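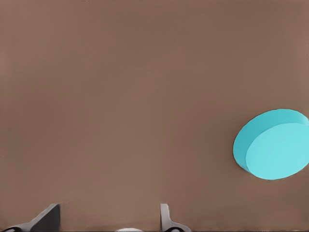

**Jolene Whitelaw**
Branch librarian, Polten Library

*Notes for the local history evening, 2024-11-12. Talk is 20 min, then questions.*

**Start**

Hi everyone, thanks for coming out in this heat. I'm Jolene, most of you know me from the front desk. Tonight I'm talking about recording your family's stories before they get away from you, and mostly I'm going to tell you what I did wrong with my own dad.

(Wait for the latecomers. Tell them where the loos are.)

**Dad and the biscuit tin**

So my dad, Ewan, worked at the Tunden butter factory straight out of school. I sat him down one arvo with a list of 55 questions. Fifty-five! I'd typed them up and everything. We got to question four and he asked if he could go and check on the tomatoes.

What worked was the tin. Mum kept all the loose photos in an old shortbread tin, and I put it on the kitchen table and shut up. He talked for 50 minutes. I got the flood, the foreman with the glass eye, and a girl called Maureen who I had never heard of (and neither had Mum).

PLAY CLIP 1 – the flood bit. Stop it before the swearing.

**Things I'd do again**

- Turn the fridge off at the wall if you're in the kitchen. Then put your car keys in the fridge so you remember to turn it back on. Beverley Doolan gave me that one.
- Say the date, the place and both your names at the start of the recording.
- Let the silences go on longer than feels polite. I'm hopeless at this, you'll hear me jump in on clip 2.
- Ask what things cost and what people ate. Everyone remembers lunch.

**Things I wouldn't**

I wouldn't have my brother in the room. He corrects people. And I wouldn't leave the files on my phone, which I did for months, until it went in the dam.

PLAY CLIP 2 – Angus Paewai on the shearing sheds. He's said yes to us using it. Check he's here and point him out, he'll hate it.

**Permission**

Don't rush this part, I skipped it last time. Ask before you record and ask again after, when they know what they've told you. There's a one-page form on the table by the door. If your aunty wants the bit about the will taken out, take it out.

**What we've got here**

The library has 604 recordings in the collection now, and you can listen to most of them in the back room with headphones. We lend recorders for a fortnight. Kylie Henare does the transcribing and she'd love a hand, even an hour here and there, so see her at supper.

(If short on time, skip to questions. If heaps of time, tell the Maureen story properly.)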